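Chapter 3
Heat on the Move

I burnt my hand on a pan handle when I was 10, and I've been curious about heat ever since (cross with it, too, for a week or so). My gran ran the hand under the tap and told me the heat had to go somewhere. She was right, and most of this chapter is really just her remark with some sums added.

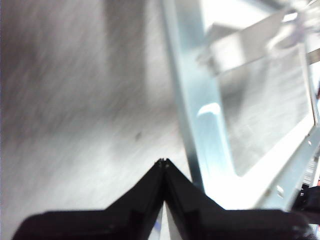
Heat travels in three ways: conduction, convection and radiation. You'll have met the words before, so I won't fuss over definitions until section 3.2. What I'd like first is for you to get used to asking what a thing is made of. Matt black plastic, like the angled parts in the photograph, takes in radiant heat well but passes it along slowly, and a shiny steel spoon does quite the reverse!

My old classmate Adesuwa Garba teaches this topic with nothing but a kitchen, and I've pinched her idea shamelessly. We'll keep coming back to ovens, kettles and cold windowsills, and by section 3.5 you'll be working out how long a tray of water takes to warm from 20 to 34 degrees.
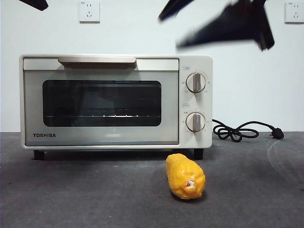 Figure 3.1 A toaster oven with a wire rack behind its tinted window.

Before you read on, jot down every route you think heat could take out of an oven like that one. Keep the list somewhere safe, as you'll need it for Activity 3A.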